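Tekoslow Support > Tickets > Control > Hand
3 min read

Ticket 981: grip released early during card handover
Status: open, waiting on Medve
Raised by: Liliana Bortolotti

Problem
In the card handover task the planner sends "release" before the arm has reached the handover pose. The log shows the state jumping from HOLD to RELEASE with no REACH in between. Started after we moved to build 593 in May.

Checked so far
1. Rolled the hand driver back one version. No change.
2. Watched the finger torque topic. Values look normal up to the jump.
3. Compared clocks. The wrist camera node stamps its messages 230 ms behind the head camera node — the planner only allows 200.
4. Turned off the Flendix card detector and sent a fixed pose by hand. State order was correct on every run.

So the fault looks to be in how the planner treats late wrist messages. It drops them, finds no card pose, and falls through to the default branch, where someone has left RELEASE.

5. Saved stills from both camera topics for Medve.
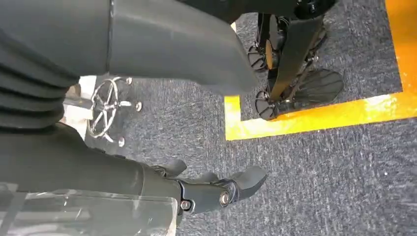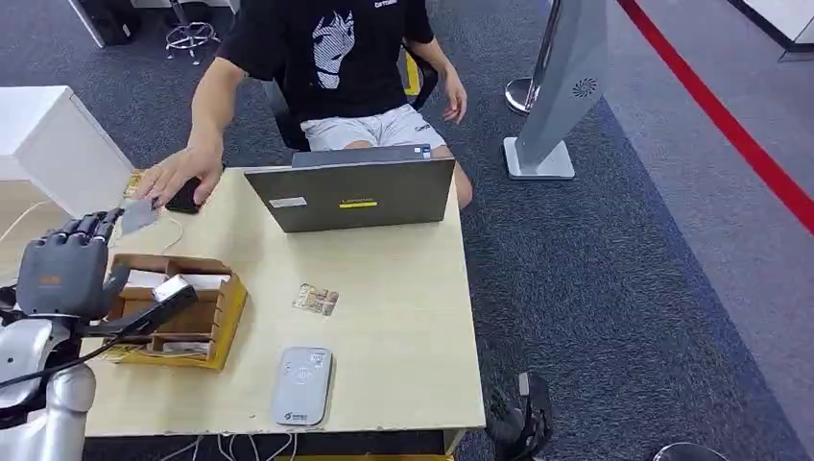

Wrist topic again, card in the grip:
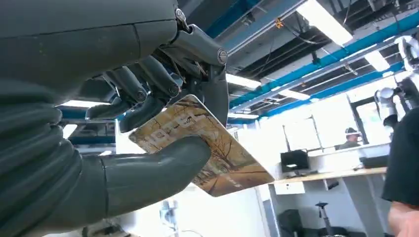 6. Raised the planner limit to 300 ms on the test branch. Not merged. I would sooner fix the stamp than hide it.

Still to do
- Change the default branch to HOLD
- Ask Ornholm if their wrist node stamps on capture or on publish
- Rerun step 4 with the detector back on

4 comments | 0 shares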